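We use cookies to remember your settings. Accept | Manage

Balancing a single-pipe heating loop

Most of the advice online assumes a two-pipe system, where each radiator has its own flow and return. Our house has one pipe running round the ground floor, with every radiator teed off it and back into it. The last radiator on the loop gets water that has already given up heat to all the others. Closing down the first valves helps less than you would expect, as the bulk of the flow stays in the main pipe whatever you do at the tees.

I started by logging. One clip-on probe on the flow, one on the return, a reading every 90 seconds from six in the morning until the boiler cut out. With the pump on its lowest setting the drop across the loop was large enough that the back bedroom never reached its set point. On the middle setting the drop halved and the bedroom came up, but the bypass began to whistle.

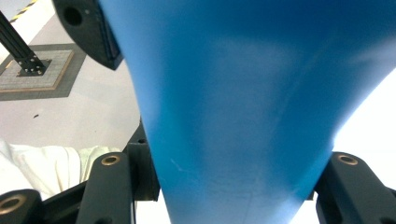

Terence Yeoman
Heating and controls, Irno

The whistle was the bypass valve opening too early. It had been left at its factory position, which suits a much smaller circuit. I turned it in by a quarter turn at a time, waited for the loop to settle, and noted the reading before touching it again. Three quarter turns stopped the noise. A fourth made no difference to anything I could measure, so I backed it off.

After that I went round the radiators. On a single-pipe loop the lockshields are for trimming, and the useful order is from the far end back towards the boiler. Leave the last two fully open. Trim the rest only if the room overheats. Mine needed changes in the hall and the dining room, both of which are over-sized for the space and always have been.

Flow temperature is the other control. I had it at 50 in October, which was fine for mild mornings and too low for the far end once it turned cold. Polyxeni Gkikas, who has the same layout two streets away, runs hers higher and accepts a warm hall. I would sooner fit a bigger radiator in the bedroom. The Buminden catalogue lists a double panel that fits the existing pipe centres, for 173 plus delivery.

Remaining jobs: lag the section under the porch, replace the weeping gland on the dining room valve, and repeat the log with the new radiator in place. The spreadsheet will go up when it has a full month in it.

Share (4) | 7 comments

Get new posts by email. Unsubscribe at any time.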